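The Long Life of a Hand-Me-Down

The shed behind the old feed store in Wodard is open from 8 in the morning until the shelves are back in order, which in January can take until dark. People bring in what their children have outgrown and take home what the next child is ready for. No money changes hands. There is a clipboard by the door, and last year 682 items were written down on it.

Dwayne Kapoor started the exchange 13 years ago with two card tables and a stack of snow pants. He had three boys then, all growing, and a wife on night shifts at the hospital in Floltthorpe. "I was buying boots in October and again in February," he says. "The first pair would still be good. I had nowhere to put them."

Clothes still make up most of what comes through. Coats go fastest, then boots, then anything with a working zipper. Baby clothes pile up because babies barely wear them, and by spring there are bins of them stacked against the back wall. Kapoor sends the overflow to a church in Achterberg twice a year.

Toys were a later addition, and he was against them at first. They take up room, they come in with pieces missing, and parents tend to drop off the big ones. A dollhouse sat by the door for an entire summer. But toys are what children remember, and a family that comes in for a puzzle will often leave with the coat they needed. 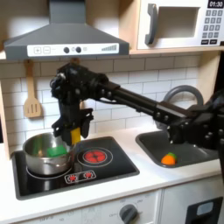 The big pieces now have their own corner and their own rule: one in, one out. If you want to leave a play kitchen or a train table, somebody has to be ready to take the one that is there. Kapoor keeps a waiting list on the back of the clipboard. The wait for a play kitchen has run as long as 7 months.

Diarmuid Tully fixes what can be fixed. He spent most of his working life repairing washing machines and took up toys after he retired to a house on Adel Road. Most of the jobs are dull, he says. Screws work loose. Battery contacts corrode when a toy is put away in a basement, and he cleans them with white vinegar and a cotton swab. Stickers come off and he leaves them off. Hinges are the worst – the plastic cracks right where the screw goes in, and glue will not hold it for long. He drills a new hole a little higher and moves the hinge.

He turns some things down. Car seats and crib mattresses are never accepted, whatever shape they are in. Painted toys with no maker's name get set aside, and so does anything with small magnets. Parents sometimes argue about this in the parking lot.

Tully also keeps a coffee can of spare parts: wheels, knobs, battery doors, one very good spring. He takes requests. A woman drove in from Floltthorpe last fall for a single wheel off a pull-along dog that had belonged to her brother. He had two that fit and gave her both.

The lease on the shed is up next year and the owner has not said what he plans to do. Kapoor has looked at a former bakery on the other side of town. It has heat, a loading door and less floor space, so the big toys might have to go. He has not told the families on the waiting list yet. His own boys are grown now, and the youngest has asked him to hold back a sled.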